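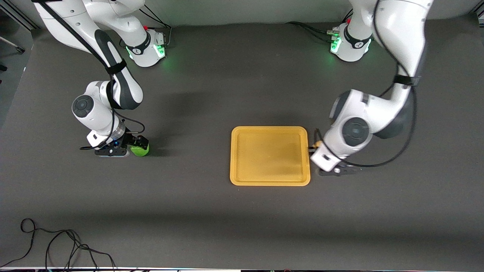
Grey tabletop in use, with a green glow on the surface near the base

Removing pale rings from a dark worktop
Zimevden Residents' Help Pages, Home and Repairs

Ilham Abou Zeid
I would be grateful for advice on a dark grey table which has developed several pale rings where cups have been left overnight. The surface is matt and was bought second-hand, so I do not have the maker's instructions. Washing with soapy water makes the rings disappear, but they return once the top is dry. Is this limescale or damage to the finish? I would prefer not to sand it.

Pruitt
Marks that vanish when wet and return on drying are usually limescale, particularly in hard water districts. Mix one part white vinegar with 10 parts warm water and try it first on the underside. Lay a damp cloth over the ring for 5 minutes, rinse twice and dry with a clean towel. Vinegar must not be used on natural stone. Should the ring remain after a second attempt, the finish itself has probably been affected — in that case please stop, as further rubbing will leave a shiny patch that is more noticeable than the ring.

Wulter
Had the same on ours. Used 400 grit paper and then oil. Came up fine but it was solid wood.

Kilelex
Members are advised not to follow the previous reply unless they are certain the top is solid wood. Coasters are also recommended.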